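A Play Kitchen Doesn't Need the Kitchen

The Salto play kitchen costs $398 before shipping. For that you get an oven door with a magnet in it, a sink with no drain, a strip of painted tile and a clock whose hands don't move. I know because we bought one, put it together over two evenings in December and watched it turn into a shelf by spring. Mail went on it. A plant went on it. The food that had come with it moved to the coffee table, and the cooking moved with it.

I have run a small home daycare for 15 years, and my opinion of toy kitchens has gone steadily down in that time while my opinion of the stuff that goes in them has gone up. Children cook where there is a flat place to put things. Give them a board, a cup of utensils, a bowl and something that passes for an ingredient, and they have a kitchen. The furniture is for us. It photographs well and it looks like a present.

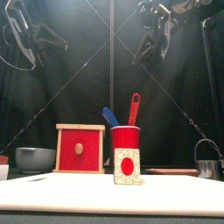

Handles up in the red cup, beside the wooden box with its red front and round knob.

The cup of utensils is the piece I would argue for hardest. Most play sets come with hooks, and hooks are a bad fit for small hands. A four-year-old can get a spatula off a hook but will almost never get it back on, so by midmorning it's on the floor with everything else. A cup with some weight to it solves this. The tool goes in handle up, at any angle, and it counts as put away. I like handles in different colors for the same reason. "The blue one goes back" is an instruction a child can carry out without knowing what a slotted turner is.

Then there's the matter of what the pieces are for. Catalogs like the Kiltar one sort everything by function and age, and the pictures on the box tell you that this is the egg and this is the egg's pan. I prefer things with a little slack in them. A wooden box with a red panel and a knob has been a stove, a safe and a mailbox in my house. A little block with a pattern on it can be butter on one day and a phone on the next. Nobody had to be taught that. The more exactly a toy has been finished, the fewer times it gets to be something else, and at Salto prices I would want it to be a lot of things.

I'll admit there's a limit. Children do want some of their food to look like food. A shelf of plain blocks and pebbles gets admired by visiting adults and left alone by everyone under six. One or two recognizable vegetables will carry the rest. Once there's a carrot, the block beside it is obviously cheese.

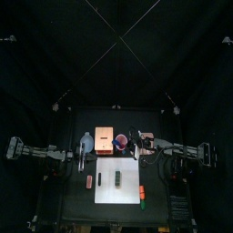
Where you set all this up matters more than what it cost. I want a table low enough to stand at, with the middle kept clear and the pieces within reach of it. I also want some contrast, and hardly any play furniture has it. Everything sold for children now is either birch or some shade of oatmeal, and a beige bowl on a beige counter disappears. Dark surfaces do a much better job. On a black table with dark curtains hanging around it, a white cutting board is the plainest thing in the room, and it tells you where the work goes. I painted our own low table a flat black after the second beige one, and the children started using the board as a board. Before that they had mostly stood on it.

People object to the paint. They say it looks grim, and a parent once asked me if it was meant to be a chalkboard. It shows dust, too, and dried glue shows up on it like frost. I wipe it down at lunch and again at the end of the day and I don't mind. A surface that shows the mess is a surface that gets cleaned.

The other objection I hear is that without the kitchen there's no pretending. I don't find that. What the big unit adds is a script. The child stands here, opens this, turns that. Two children can use it if one of them is willing to be the customer, and the customer gets bored first. A table has four sides. You can have someone cutting, someone stirring and someone who has decided to be a cat, and they are all in the same kitchen.

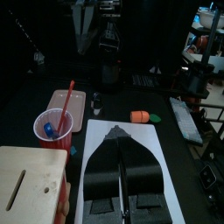

A toy carrot just past the corner of the board, with the red cup and a pale pink tray on the other side.

Trays are worth their space as well. A low rim is enough to say that these things belong together, and a tray can be carried to the shelf with its contents when the table is needed for snack. I would take two trays over any set of storage bins. Bins hide things, and a hidden toy is a toy that gets dumped out to find one piece.

As for buying, I'd start in your own drawers. A real board that has gotten too scratched for the kitchen is better than anything sold as a toy board, provided you scrub it and sand the corners. Real cups are fine. So are real bowls, if you can stand to lose one. For the food, the Ren vegetables are solid and come apart cleanly, and the Imix ones are cheaper but the pieces loosen after a few months of hard use. Either will do. Skip the plastic steak.

Our Salto is still here, by the way. I took the doors off last year and it holds the paper, the glue and the tape, and it does that well. If someone had offered it to me as a supply cabinet I might have paid half the price and been pleased.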